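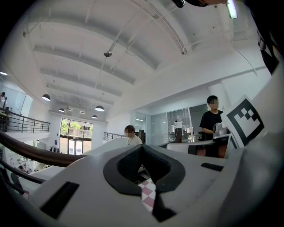

How to Check a Storage Unit Before You Sign for It

Most advice on renting storage is written by companies that rent storage, and it reads that way. You're told to think about your needs, choose a size and enjoy your extra space. I've rented four units in nine years and been unhappy with two of them, so what follows is slower and a good deal less cheerful. Set aside an hour for the visit.

What you need

A tape measure, a flashlight, a pen, a sheet of newspaper and something to write on. A phone will do for the flashlight, but you'll want it free for pictures.

Step 1. Get the real price

Ask for the total you will pay over twelve months, in writing, with the insurance and the admin fee included. Don't accept a monthly figure. When I was moving out of my place in Jedham, Orkside Storage offered me a unit at a first-month rate that looked wonderful. The year came to 399 more than the rate on the banner had led me to expect, once the discount ran out and the compulsory cover went on.

If the person at the desk says the price "usually stays about the same," ask what it did last August. They have the figures. Whether they'll show you is useful information too.

Step 2. See the unit itself

You will be offered a look at "one just like it." Say no, politely, and say it again if you have to. Units of the same size can differ a lot: one is beside the loading door, another is at the end of a long corridor with a bad light. If yours isn't vacant yet, wait until it is or go somewhere else.

Step 3. Measure it

Advertised sizes get rounded, and I have never seen one rounded down. Measure the floor both ways, then the height, then the doorway. The doorway matters most. A wardrobe that fits in the room and won't go through the door is a wardrobe you'll be taking apart in a parking lot.

Write the numbers down there and then. Compare them with the contract before you sign. At Ostrowski Self Store the floor was 5 inches short along one side, and they took a little off the rent when I pointed it out. I doubt they'd have mentioned it.

Step 4. Look for water

Go in, pull the door shut behind you if it can be opened from inside, and turn off the light. Daylight around the edges of the door or along the top of a wall means rain and insects can probably find the same gap.

Now turn the flashlight on and hold it low, so the beam runs flat along the floor. Old tide marks show up well like this. Fresh paint on the bottom foot of one wall and nowhere else is a reason to ask questions.

Smell the place. Then lay the sheet of newspaper on the floor for the rest of your visit and feel it before you go. It's a crude test, and a dry result proves very little, but a limp sheet tells you plenty.

Step 5. Doubt the words "climate controlled"

I've seen this used for a proper system and for a fan in a hallway. Ask what temperature range they hold, whether humidity is included, and whether either is written into the agreement. If the answer to the last one is no, treat it as ordinary storage and pay ordinary prices.

Step 6. Read the part about locks and late payment

Find out how many days late you can be before they lock you out, and how many before they can sell your things. These are two different numbers – people tend to learn the second one too late.

On locks, buy your own. The desk at Orkside wanted me to take a Jadis disc lock as part of the move-in package. It's a decent enough lock, but I found the same one cheaper at a hardware store.

Step 7. Come back at a bad time

Try 6 p.m., when everyone else is unloading. Check whether the elevator works, whether there are any carts left and how far you'd have to push one. Unit 228 looked fine to me on a quiet morning. In the evening I waited behind three vans to reach the door, and I rented somewhere else.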